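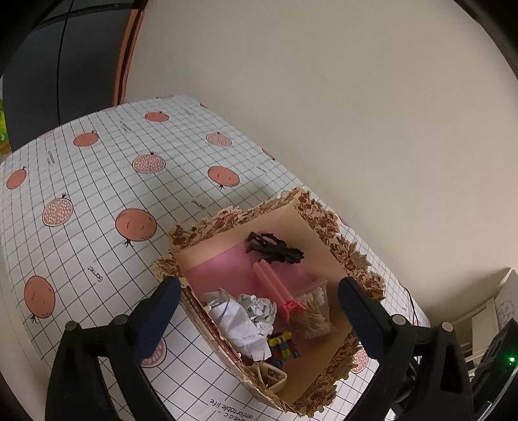
Set walk-through before cameras roll, with comments
Show: Kelow, season 2, episode 11
Stage: Plivari, main floor and the standing farmhouse set
Date of walk: 20/12/2021

Welcome back, everyone, and thank you for all the kind words about the last block. This is the same checklist we have used since September, with my comments under each line where I had something to say (and I usually do). Please read the whole thing even if your department only shows up once. Episode 11 is the big family reunion hour, so we have more cast on the farmhouse set than at any point this season, and I would love for every one of them to go home with the same number of toes they came with.

1. Exits clear and marked
OK. Both stage doors open freely. The lit sign over the north door was flickering on my first pass and has been changed. Grip carts had drifted into the lane behind the kitchen wall again. I know it's handy there! Please find them another home.

2. Fire lane around the set
OK after correction. The lane was pinched by a stack of flats from the barn loft. They have gone to the scene dock.

3. Extinguishers
OK. All 16 in place, pins in, gauges in the green. The one by video village was hidden behind someone's coat, a very nice coat, and I have moved the coat.

4. Staircase and landing
NEEDS WORK. The third tread from the top has some give in it. It's fine for one person walking down slowly, but the reunion scene has the grandfather coming down while two of the kids run up past him, and I don't want to find out what it does then. Construction has it on their list for tonight. Staircase is closed until I have signed it off, and that includes for sitting on at lunch.

5. Porch railing
OK. Solid all the way along. The gate latch sticks, but the director likes the sound it makes, so it stays.

6. Practical lamps and cables
OK with a note. Cable runs are taped and ramped where the dolly crosses. The lamp on the upstairs dresser gets warm with the brighter bulb in it, so please switch it off between setups and keep the curtain tied back.

7. Fireplace effect
NEEDS WORK. The gas shutoff turns fine, but the label has come off, and in a hurry that matters. Effects will put a new one on. We hold the dinner scene until that's done and a test burn has been watched from start to finish.

8. Overhead rigging
OK. Safeties on every unit over the dining table. The Tultero snow machine has its second safety now, as asked. Thanks to the riggers for doing that one so quickly.

9. Snow and floor surface
OK with a note. The paper snow is lovely on camera and slick on the porch boards. Grip strips are down on the steps. Wardrobe, if there is any way to get rubber on the soles of those dress shoes, I would sleep better.

10. Breakaway items
OK. The glass for the toast that goes wrong is stored apart from the real glassware and the crates are taped in different colors. Rehearse with the plastic ones, please.

11. Floor load, upper level
OK. The platform is rated for 3,000 pounds. We're well under that with cast, camera and crew, but do keep visitors downstairs. I know everybody wants to peek at the attic set, me included.

12. First aid and water
OK. Medic station is at the foot of the stage stairs. Water at both ends.

13. Trailers and walkway outside
OK with a note. The Radonjić trailers are level and the steps are pinned. The path between them and the stage door ices over early, so sand goes down before first call and again after supper.

Still open: items 4 and 7. Everything else is good to shoot. I'll walk those two again before the first rehearsal and put a copy of this sheet, with the boxes filled in, on the board by the coffee.

Stage safety, Kelow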